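**Erkance releases Jadoon 3, a planner for two-arm handling**

1st June. Erkance today released Jadoon 3, its motion planning software for paired robot arms. The release plans both arms in one pass and checks every path for contact between grippers.

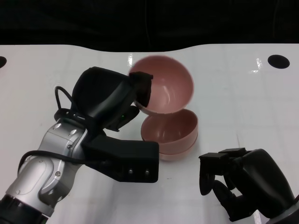
Planning runs at 125 Hz on a single workstation. Grasp points on curved rims are now scored by the perception module, Dendetti, before either arm moves.

"Thin-walled parts were our main source of replans," said Eun-ji Wi, lead developer.
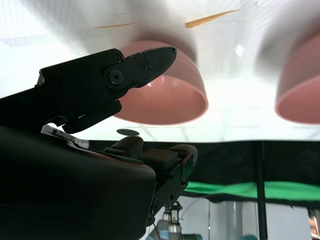
Clutter handling has also changed. Objects outside the current task stay in the collision model, so thin items such as the two orange sticks lying near the pink bowls are kept as obstacles. Existing version 2 task files load without edits.

Contact: Gumaro Camacho, Erkance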